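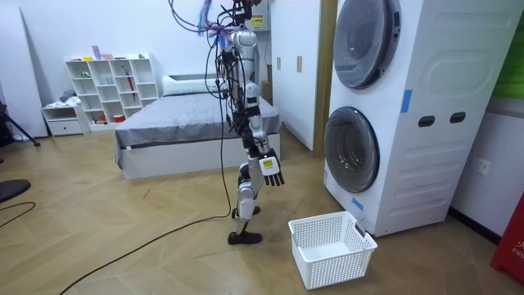

NOTICE TO RESIDENTS OF TETARI HOUSE
Regarding Laundry, Third Revision

The Office of Residence wishes to remind all occupants that the laundry basket is the property of the House. It is white, it is made of plastic, and it has a handle slot at each end so that it may be carried by one person or by two. It is to be returned empty to the floor in front of the washer and dryer at the end of each use.

Residents will recall that the first version of this notice ran to 148 words and was considered sufficient for eleven years. The second was issued in November, following the matter of the green towel. The Office does not propose to reopen that matter. The towel remains in the front hall, on the hook nearest the door, and its owner may collect it at any hour without giving a name.

The present revision concerns the socks.

On the morning of Thursday, September 23, 2021, the resident of Room Four reported that a load of whites had come out of the dryer with one sock more than had gone in. The sock was gray, hand-knitted, and darned at the heel. The resident of Room Four does not own knitted socks. The Office entered the item in the register and placed it on the shelf.

A second sock was reported by Room Two on the following evening. It did not match the first. It was a child's sock, and no child has lived at Tetari House since the Duketti family moved to the coast. A third came down with the sheets from Room Six. By the end of the month the shelf was full, and a drawer in the Office was cleared for the purpose.

The Office wrote to Jamell, the firm that services the appliances. Jamell replied that the machines were in good order and enclosed a bill for 200 dollars. The Office wrote again. The second reply was shorter and asked whether any of the socks were blue, with a white band. The Office confirmed that one was. No further letter has been received, but a person from the firm came to the door on a Sunday, stood for a while in front of the drawer, and left with the blue sock in a coat pocket. The bill was later withdrawn.

Since that visit the Office has adopted the following procedure. Residents are asked to empty the basket completely before leaving the room and to look inside the drum after every load. Any sock not recognized should be laid flat, not folded, and brought to the Office before supper. Residents should not wear it. Residents should not attempt to find its pair.

Former occupants have been notified where an address is known. The Sengar sisters, who shared Room Five, have written to say that the gray one with the darned heel was their mother's, and that she never visited the House. They have asked that it be sent by registered mail. It was posted on Monday.

The register now stands at 597 entries. Residents who wish to consult it may do so between four and five in the afternoon. They are asked to wash their hands first and to speak quietly — others may be reading.

The washer will be available as usual this weekend. Room Two has the first turn.

Office of Residence
Tetari House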